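The drawer that ate a Saturday (and then some)

30 March 2023

So we finally found it! If you read my January post you'll remember the arm had been behaving like a dream, and I was going on and on about how the drawer task was basically finished. Well, the drawer task had other plans.

Quick recap for anyone new: the job is to pull open the drawer of a little wooden cabinet, pick something up off a tray, put it in, and push the drawer shut. Four steps, and a toddler can do it. We had a lovely streak of clean runs going, and then on run 101 the arm opened the drawer, let go, and started to lift with one finger still tucked behind the front rim. The cabinet came up with it. Not far, maybe the height of a coffee mug, and then it dropped with a bang that brought Ghada Nassar in from the next room with her lunch still in her hand.

Nothing broke, which is a small miracle. But what bugged me was that the arm never stopped. The force limit should have caught it the second that cabinet left the table, and it just sailed on to the next step as if all was well. That's the part I couldn't let go of (ha).

My first guess was the fingers. I swapped both pads, re-ran the open and close calibration, and got the same thing six runs later. Then I blamed the cable, because I always blame the cable. I wiggled it, re-seated it, taped it down, un-taped it. Nope!

It was Youssra Abdel Rahman who thought to plot the gripper position against the arm's own clock, and oh, what a beautiful plot. The "gripper open" message was going out when the command was sent, and the fingers were getting there 600 milliseconds later. Most of the time the arm was slow enough to hide it. After I sped up the lift (yes, me, guilty) it wasn't.

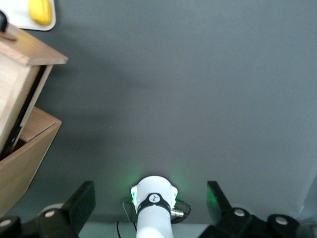 The force limit turned out to be a separate goof, and a scarier one. I had raised it back when we were testing a stiffer drawer, and I never put it back. So two little mistakes, each harmless on its own for weeks, and together they can throw furniture.

Now the lift waits for the measured finger position, and the limit gets reset every time the program starts, with the value printed in big letters on the screen. I also moved the stop button to my side of the bench, where I can hit it without leaning past the arm. Ghada wants a second one by the door and I think she's right.

I've started the count over from zero. Next up is closing the drawer without slamming it, and I have ideas!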